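I own too many cloth bags, and I still believe each one deserves to be folded. My neighbor Abílio Henriques keeps 76 of them in one drawer in Zellville, all in balls. 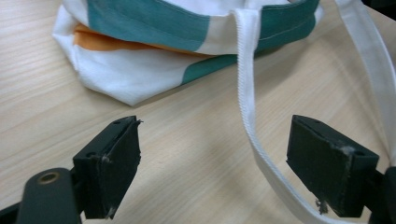 White cotton with teal stripes, crumpled on the table.

A bag needs a flat table and 2 minutes. Lay the cloth wide and press the creases with your palm.

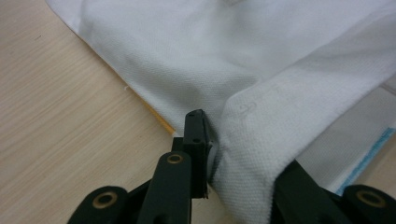
The handles come last

Many people begin with the straps. I think this is a mistake, for the straps pull the cloth
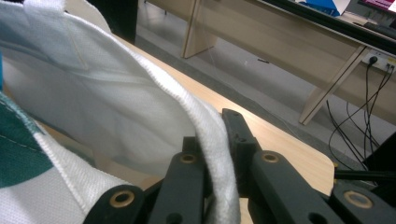

and the sides never meet. Put them inside, then fold in half. My aunt did it so, and her bags lasted.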